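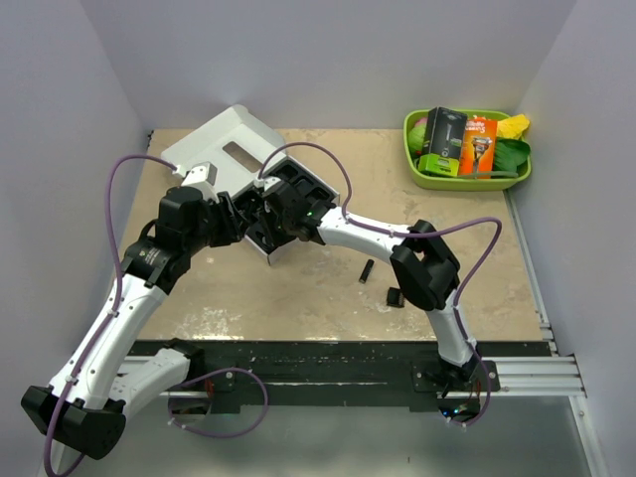

Tabletop and walls. Open white box at the table. Worst scuffing is the pale patch near the front left edge.

Monday, October 9, 2023

Started on the table surface. It has been on the list since August and kept getting bumped by the Flokby box orders. Nothing was done to the top itself today except wiping and looking. Tests were all on the offcut from the rack.

State of the top: tan-beige, mottled all over, whitish scuffs and flaking marks. The mottling doesn't bother me. The flaking does, and so does the scratched patch at front left. I went over that patch with a fingertip and then with an old nylon stocking. The stocking snags in the patch and nowhere else. The other whitish marks feel flat.

My first guess was that the patch came from box bottoms being dragged to the front edge. I'm less sure now. Dragging ought to leave long marks running the same way, and these go in all directions. Could be grit under the cutting mat, back when the mat lived in that corner. Leaving this open.

Wiping
Dry cloth first, then damp cloth with plain water, then Furance cleaner at the weak mix on the label. Dry cloth brought up a chalky dust from the patch. Damp cloth made the whitish marks go dark and they looked gone, then they came back as the surface dried. Don't judge this table when it's damp. I made that mistake in August and wrote "clean" in the log.

Furance took off a grey film I hadn't noticed and did nothing for the scuffs. It also leaves the surface a bit slick for an hour or so. The boxes slide more than they should while it's like that, so if anyone uses it, do it at the end of the day.

Offcut tests
The offcut has the same finish as the top and it has been knocked around enough to have flaking of its own. Marked it into strips with tape.

Strip A: sanded by hand, fine paper, then nothing. Flakes gone, color uneven, edges of the sanded area show as a pale border. Looks worse than before but the stocking doesn't snag.

Strip B: sanded, then one thin coat of the Usstead clear matte. Evened the color out a good deal. Still tacky after lunch, fine by the time I swept up.

Strip C: no sanding, Usstead straight over the flakes. Bad. The flakes lifted into the brush and dried in the coat like crumbs. Not to be repeated.

Strip D: sanded, Konstantinidis hard wax rubbed in with a rag. Nicest to touch. A white box pushed across it picked up a faint yellow line on the bottom, which rules it out for anything we send to a customer. Let it cure until the end of the week and push another box over it before writing it off completely.

So B is ahead. I want to see how it holds up to boxes being shoved over it. Plan is to put a box with some weight in it on strip B and push it back and forth, 426 passes, same as the run we did on the old packing bench so the two can be compared. Somebody other than me can do half.

Boxes
Used the white ones from the current batch for all of this, stock number 921. Two things to note. The corners of the lids go soft quickly if they get opened and closed a lot, and white shows every speck of the chalky dust. Three from this morning had dust along the bottom edge. They wiped clean with a dry cloth. A damp one smears it.

We have over 1,000 of them on the shelf, so sparing a few for testing is no problem, but please write TEST on the inside of the lid. I found one of the August test boxes back in the good stack.

Leave a box open for a minute before putting anything in it. The flaps on this batch spring back toward closed. Folding them outward once, past flat, fixes it.

Walls
Looked at these while I had the bucket out. Left, right and back are all the same pale grey-lavender. A white box is easy enough to see against it. I had been thinking of going darker and I've dropped that. A dark wall would show the dust, and we'd be wiping it every day.

No paint needed this time around. If touch-up is ever needed, the can is on the bottom shelf and it wants a long stir. The color settles and the top of the can comes out nearly grey. I painted a scrap without stirring to check and it was clearly off.

Question for whoever reads this
Should we do the whole top or only the front left? I would rather do the whole top. A single sanded patch will have that pale border, as on strip A, and even under the Usstead I could still find it on strip B if I looked from the side. Doing the whole thing costs us 2 days with the drying, and the boxes would have to be packed on the long bench for that time. If that's a problem because of the Flokby dates, then front left only, and we live with the border.

To do
Box pushing on strip B, once the coat has had a full night.
Second look at strip D at the end of the week.
More fine paper, we're nearly out.
Check whether the Usstead can has a recoat time on it. The label is torn where that should be.
Move the cutting mat somewhere with a clean flat underside to rest on, and brush it off before it goes back on any table.
Take another picture after sanding, with the front left edge showing, so the patch can be compared.

Offcut is on the windowsill with the tape still on. Please don't peel it, the letters are written on the tape and nowhere else.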